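I went to the Zandbridge open day in March mostly because Zofia Pawlak kept telling me I write about robots without ever leaving my desk. Fair enough. I left my desk. It took 86 minutes by bus and I'm still not sure what I saw.

The pitch, from the leaflet they hand you at the door: Brullell is building a household robot called Sellia, and Sellia will learn chores by studying people doing them. The leaflet says 500 tasks. It doesn't say what counts as a task. Is opening a drawer one, and closing it another? I asked the man at the desk and he said it was "a flexible number," and then he offered me a pastry.

Sellia itself was in the front room behind a rope. It folded a towel, slowly, and then it folded the same towel again. People clapped. I've seen videos of towel folding for years now and I would like somebody to show me a fitted sheet.

The back room was better. That's where they had people in harnesses doing ordinary things by hand, with markers strapped over the knuckles so the software can tell where each hand is and which way it's turned. One of the jobs was a window that tilts outward.

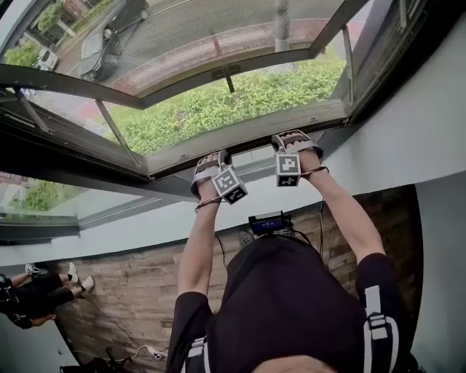
*Both hands on the bottom edge of the sash. The white cubes with the black squares are the hand markers.*

I had questions about the window. You push a sash with your fingers, sure, but also with your shoulders and your feet, and you feel it when a hinge starts to drag. Two cubes tell you where the hands went. How hard they pushed is another matter, and when I brought it up I was told force was "on the roadmap." Zofia, who knows more about this than I do, thinks position gets you further than I'd expect. She may be right. She has also been saying that about self-parking cars for a long time.

Then there's the window itself. My house was built in 1959 and there isn't a sash in it that opens the same way in January and July. The one over the sink needs a thump on the left side first. I'd love to know how many stuck windows are in the training set. The answer I got was that the data would be "diverse," and the conversation moved along.

To be fair to them, the staff in the back room were friendly and didn't oversell it. The overselling was all in the front, with the rope and the towel. If they'd let visitors try the straps I would have stayed longer.

I've kept the leaflet. Zofia wants to go to the Châu demo whenever they hold the next one, and I've said yes, provided there's a fitted sheet.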